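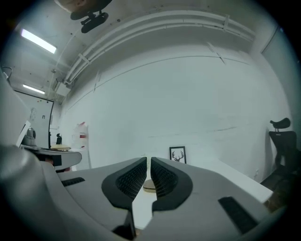 Why does a heavy box need a stronger push to start moving than a light box on the same floor?

The heavy box presses harder on the floor, and the friction between two dry surfaces grows in proportion to the force that presses them together. If the weight is doubled, the push needed to start the movement is also doubled, as long as the surfaces stay the same.

Dry friction: notes for the second meeting
Flandach Evening School, Basic Mechanics, lecturer Efraín Benavides

1. What we need from last time

We said that a force has a size and a direction. Today we will need the force that a surface gives back to the body resting on it. It stands at a right angle to the surface, and for this reason it is called the normal force. "Normal" is here an old word from geometry and does not mean "usual". On a flat floor, with no one lifting or pressing, the normal force is equal to the weight. On a slope it is smaller than the weight, and many mistakes in the homework come from forgetting this.

2. Static friction

When I push a cupboard softly and it stays where it is, the floor is pushing back on it with the same force as mine. If I push a little more, the floor also pushes back a little more. Static friction is therefore not one fixed number. It takes the value it needs, up to a limit. When my push is over the limit, the cupboard begins to slide.

The limit is written as:

F max = mu × N

where N is the normal force and mu (the Greek letter, say "mew") is the coefficient of static friction. The coefficient has no unit, because it is one force divided by another force.

Worked case. A wooden block has a weight of 12 newtons and rests on a flat board. We pull it with a spring balance, parallel to the board, and the block starts to slide when the balance shows 8 newtons. The coefficient is 8 divided by 12, that is to say two thirds. If we now put a second block of the same weight on top of the first, the balance should show twice as much at the moment of starting. In the class at Dikton the reading was a little lower than this. The board there has been polished in the middle by years of use.

3. Kinetic friction

After the block has started, it usually takes a smaller force to keep it moving at a steady speed. There is thus a second coefficient, the kinetic one, and for most pairs of dry materials it is lower than the static one. You know this from moving furniture: the first centimetre is the worst.

The change from the higher value to the lower one can also happen many times in a second. The surface sticks, slips, sticks again. This is called stick-slip, and it makes the sound of a door hinge, of chalk on a blackboard and of a violin string under the bow.

4. Does the area matter?

In our simple model it does not. A brick lying on its wide side and the same brick standing on its narrow side need the same pull. Students often do not believe this, and I ask them to try it with a brick and a spring balance before they write to me.

The explanation is in the small scale. Two surfaces that look flat are in fact full of hills and valleys, and they touch only at the tops of the hills. The true area of contact is a very small part of the area we see. When the brick stands on its narrow side, the pressure is greater, the hills are pressed down more, and the true area comes out the same.

Rubber is the exception you should remember. It is soft, it goes down into the valleys of the other surface, and its coefficient changes with pressure, with temperature and with speed. The formula in part 2 gives only a first idea for shoe soles and car tyres.

5. The slope method

Put the block on the board and lift one end of the board slowly. At a certain angle the block begins to slide. The tangent of this angle is equal to the coefficient of static friction. The weight of the block does not appear in the result, so a balance is not needed.

With a block that begins to slide at 15 degrees, the coefficient is 0.27. Please lift the board without shaking it. A small knock can start the block too early, and then the angle is too small. It is good to repeat the measurement and to write down all the angles, also the ones you do not like.

6. For reading

Chapter 2 of the Gunbridge reader, without the part on bearings. The section on ropes around a post is not obligatory, but those who climb or sail may enjoy it. We will use it in June when we speak about belts and pulleys. Bring a ruler and a calculator with the tangent key to the next meeting, and the sheet with your own angles.

Flandach Evening School | Course office: Dikton building, ground floor | Handouts may be copied for use in class | Back to top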